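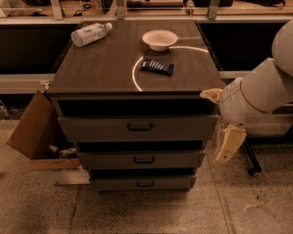
4. Placing the sensor base

Before you start: base must be paired (section 3). If the ring light is still blinking amber, go back. Don't carry on, the readings will be junk.

The Jarorby base station reads room temperature, humidity and dust. Where you put it matters more than any setting in the app. Most of the support mail we get is a placement problem.

4.1 Pick a spot

1. Choose a flat, level surface. Chest of drawers, shelf, sideboard. Not the floor.
2. Keep it away from radiators, vents and direct sun. A sunny spot by a window can throw the temperature off for the whole afternoon.
3. Leave a hand's width clear on all sides. The intake slots are at the back, low down. Easy to block.
4. Check the cable reaches without pulling. Supplied cable only – longer ones drop the voltage and the base restarts.

Note: kitchens and bathrooms are fine but expect the humidity to jump. Normal.

Caution: keep drinks and open food off the same surface. Liquid in the intake slots is not covered by the warranty. 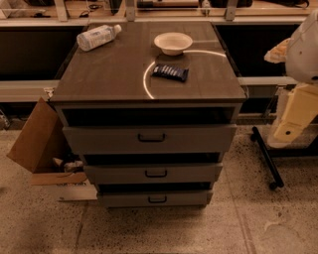
Fig. 4-1. Bottle, bowl, snack bar. Clear the top first.

4.2 Fit the feet

Four rubber feet in the small bag. Fit them all, even on carpeted shelves.

1. Turn the base over onto a soft cloth.
2. Wipe the four round recesses. Dry cloth, no cleaner.
3. Peel and press. Hold each foot down for a slow count of ten.
4. Turn back over. Rock it gently with one finger. If it wobbles, a foot is not seated.

Note: on very smooth tops use the Druveck grip mat (sold separately). Dust under the feet makes teh base creep when a drawer is shut hard.

Caution: some waxed and oiled finishes mark under rubber. Try one foot somewhere hidden overnight. If in doubt use the mat.

4.3 Power up

1. Plug the cable into the base, then the adapter, then the wall. In that order.
2. Wait for the ring light to go white. Can take a couple of minutes.
3. Open the app. Tap Rooms, then Add, then pick the room.
4. Type a name. Short is better, long names get chopped on the wall display.
5. Leave the base alone for an hour. First readings are always off.

If the light goes red: unplug, wait, plug back in. Red again – see section 9, code 388.

Caution: do not plug into a dimmer socket or a timer.

4.4 Check the dust reading

Shiny tops are OK. The dust sensor looks sideways and glare from a ceiling lamp has no effect on it. The light sensor on top is another matter, see step 3.

1. Tap the room, then Dust. A clean room usually settles under 1000 on the raw scale.
2. Over 1275 and staying there: open a window, wait, read again. Still high, move the base and repeat.
3. If the app says Too Bright at night, a lamp is shining straight down on the base. Shift the base or the lamp. Or turn off Auto Dim under Display.

Note: aerosols, candles and fresh paint will all push the number up. Dont recalibrate while any of these are about.

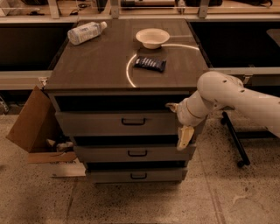

Fig. 4-2. Dark top with bright curved lines.

4.5 More than one base

Up to 4 bases on one account. One per room, two in the same room will argue and the app shows whichever answered last.

1. Pair and place the first one fully before you unbox the next.
2. Give each a different room name.
3. With Psarras wall displays, pair the display last.

Note: older Stondov hubs need firmware from January or later. Check under Hub, About. Without it the second base shows as Offline even when it is working fine.

4.6 Moving a base later

Unplug at the wall first. Carry it level. Feet can be reused once, after that order a new set. Rename the room in the app or the old history gets mixed in with the new.

Go to section 5, Alerts.

Section last revised April 24, 2023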